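Diese Website verwendet Cookies. Mit der weiteren Nutzung stimmen Sie der Verwendung zu. Einstellungen | Akzeptieren

Suchbegriff eingeben Suchen

Grundlagen der Hauswirtschaft, Band 2: Räume und Oberflächen
Leseprobe

Kapitel 6
Tischflächen aus Holz

Nach der Bearbeitung dieses Kapitels können Sie
- die Beanspruchungen einer Tischfläche nach ihrer Ursache einteilen,
- geölte, gewachste und lackierte Flächen im Gebrauch unterscheiden,
- eine Unterhaltsreinigung planen und dokumentieren,
- kleinere Schäden beurteilen und an die zuständige Stelle melden.

Vorausgesetzt werden die Abschnitte über Tenside und pH-Wert aus Kapitel 3. Zeitbedarf für das Selbststudium ohne Übungen: 6 Unterrichtsstunden.

6.1 Einordnung

Die Tischfläche gehört zu den am stärksten genutzten waagerechten Flächen eines Haushalts oder Betriebs. Sie nimmt Geschirr, Werkzeug, Papier und Geräte auf, oft im Wechsel innerhalb eines Tages. Anders als der Fußboden wird sie aus geringem Abstand betrachtet und mit der Hand berührt. Veränderungen der Oberfläche fallen deshalb früh auf, auch wenn sie die Gebrauchstauglichkeit noch nicht einschränken.

Holz ist ein hygroskopischer Werkstoff. Es nimmt Feuchtigkeit aus der Umgebungsluft auf und gibt sie wieder ab, bis sich ein Gleichgewicht einstellt. Quellen und Schwinden verlaufen in den drei anatomischen Richtungen unterschiedlich stark: in Faserrichtung sehr gering, radial deutlich, tangential am stärksten. Für die Praxis folgt daraus, dass eine massive Platte sich vor allem in der Breite verändert. Befestigungen an Gestell oder Zarge müssen diese Bewegung zulassen.

Der Bestand an älteren Tischen in Lehrhäusern zeigt, wie lange eine massive Platte bei sachgerechter Pflege nutzbar bleibt. Das Inventar des Wirtschaftshauses Tokstead führt einen Küchentisch mit dem Anschaffungsjahr 1816. Die Platte wurde mehrfach abgezogen und neu geölt; das Gestell ist jünger.

6.2 Farbe, Licht und Umgebung

Helle Holztöne lassen Staub weniger hervortreten als dunkle, zeigen dafür Ränder von Kaffee, Tee und Rotwein deutlicher. Mittlere, honigfarbene Töne liegen dazwischen und werden in Wohn- und Arbeitsräumen häufig gewählt. Der Farbton bleibt nicht konstant. Unter Lichteinfluss dunkeln viele helle Hölzer nach oder vergilben, während manche dunklen Hölzer ausbleichen. Gegenstände, die lange an derselben Stelle stehen, hinterlassen eine Fläche mit abweichender Färbung. Ein regelmäßiges Umstellen mindert den Unterschied.

Zur Beurteilung einer Fläche wird das Licht seitlich und flach geführt. Kratzer, Druckstellen und matte Zonen werden so besser erkennbar als bei senkrechter Beleuchtung. Eine ruhige Umgebung erleichtert den Farbvergleich: Vor einer grauen Wand wie in Abbildung 6.1 tritt der helle Honigton der Platte klar hervor, auch gegenüber dem Weiß der Tasse am linken Rand. Farbige Wände wirken durch Reflexion auf das Holz zurück und verfälschen den Eindruck — besonders bei glänzender Lackierung.
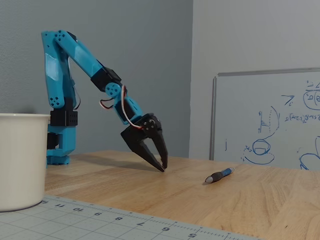

6.3 Beanspruchungen

Die Beanspruchungen werden nach ihrer Ursache in vier Gruppen eingeteilt.

Mechanische Beanspruchung. Dazu zählen Ziehen und Schieben von Gegenständen, punktförmiger Druck und Schlag. Harte, schmale Aufstandsflächen erzeugen bei gleichem Gewicht eine höhere Flächenpressung als breite. Unglasierte Fußringe von Keramikgeschirr wirken schleifend und sollen angehoben statt verschoben werden.

Thermische Beanspruchung. Heiße Gefäße können Lacke erweichen und Wachse schmelzen. Weißliche Flecken auf lackierten Flächen deuten auf Feuchtigkeit hin, die unter Wärmeeinwirkung in den Film eingedrungen ist.

Beanspruchung durch Feuchtigkeit. Maßgeblich ist neben der Menge die Einwirkdauer. Stehende Nässe unter einer Tasse oder Vase wirkt länger als ein verschütteter Rest, der sofort aufgenommen wird.

Chemische Beanspruchung. Säuren, Laugen, Alkohol und Farbstoffe greifen Beschichtung oder Holz an. Gerbstoffreiche Hölzer reagieren mit Eisen zu blauschwarzen Verfärbungen. Stahlwolle ist auf solchen Flächen nicht zulässig.

6.4 Oberflächenbehandlungen im Vergleich

Geölte Flächen sind offenporig. Das Öl dringt in die obere Holzschicht ein und härtet dort aus. Schäden lassen sich örtlich ausbessern, die Fläche muss jedoch wiederkehrend nachbehandelt werden.

Gewachste Flächen weisen Wasser kurzzeitig ab, sind aber wärmeempfindlich. Für Esstische werden sie nur eingeschränkt empfohlen.

Lackierte Flächen besitzen einen geschlossenen Film und sind im Alltag am einfachsten zu reinigen. Ist der Film verletzt, kann Feuchtigkeit unter den Rand wandern. Eine örtliche Ausbesserung bleibt meist sichtbar.

Im Übungsteil wird mit dem Pflegeöl Padeck 31 gearbeitet. Getränkte Lappen können sich beim Trocknen selbst entzünden und sind ausgebreitet im Freien zu trocknen oder in einem geschlossenen Metallbehälter unter Wasser aufzubewahren.

6.5 Ablauf der Unterhaltsreinigung

1. Fläche vollständig abräumen.
2. Losen Staub mit einem trockenen, weichen Tuch in Faserrichtung aufnehmen.
3. Mit nebelfeuchtem Tuch nachwischen, bei Bedarf mit neutralem Reiniger.
4. Sofort trockenreiben, auch an Kanten und Fugen.
5. Fläche im Streiflicht prüfen und Befund in das Pflegeblatt eintragen.
6. Gegenstände erst nach vollständiger Trocknung zurückstellen, Unterseiten vorher abwischen.

Mikrofasertücher mit rauer Struktur können glänzende Lacke mattieren. Vor der ersten Anwendung wird an verdeckter Stelle geprüft. Das Muster für das Pflegeblatt befindet sich im Anhang auf Seite 544.

Abschnitt 6.6 behandelt die Beurteilung von Rändern und Druckstellen anhand von Probeplatten.

© Verlag Kong, Estthorpe | Stand: 12. Dezember 2023 | Kontakt | Impressum | Nach oben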